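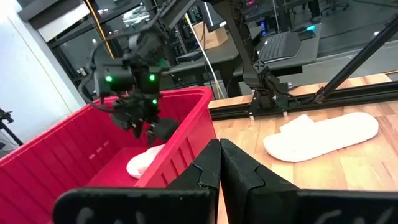

Unit 8: What the second arm costs

Last unit we priced a single arm and everyone came in under budget, a feeling worth remembering fondly. Sorting a pair of slippers into a bin is a modest job, and two arms over a tabletop will do for it. The arms are the line everybody gets right. Points are lost underneath it.

Commonly forgotten
Rail and clamps. The arm has to be bolted to something, and the something has to be ordered.
Cables. Budget for the length you need, then for the length you need after the arm moves.
Spare fingers. Fingers meet bins. Bins win.
Bins. Yes, they go on the sheet. So do the slippers.
Bench space. Free until the department hears you want it.

Worked figures
The Wukesthorpe plan allowed $1,291 for mounting hardware and cabling across 2 arms. The Harms quote left out the rail, which added $381 and a second shipping charge that Brian Mbwambo is still disputing. Jasero quoted higher and included it. Compare totals, never first pages.

Lead time
If Florkia says April, write May in your plan and tell your sponsor June.

For next session
Draft a one-page budget for a two-arm table. Give each line a supplier, a price and a date needed. "Misc." may appear once, and I will ask what is in it.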